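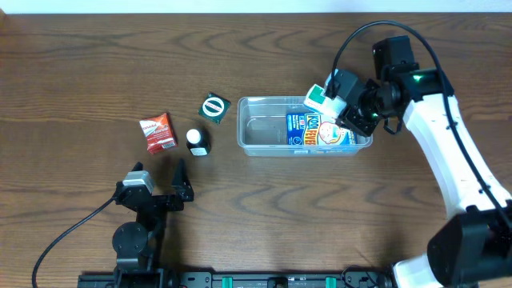
Green and white box at the bin, Kool Fever already in.

Home Explore Notifications Messages

Kamrul Munshi
Friday at the Noltstead pharmacy stockroom, and I keep wandering over to watch the arm sort boxes when I should be doing my own shelves!
12 replies 111 likes

My wrists used to ache by lunch. Now I check labels and dates, and I get to talk to customers (I'd missed that more than I knew). 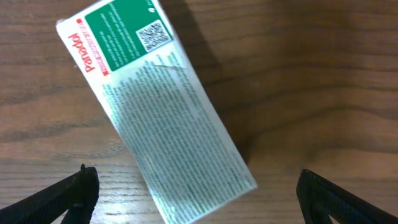
Panadol, QR code side up, between the fingers.

A few of us still worry about hours, me included, and we've asked for a proper sit-down in September.
4 replies 38 likes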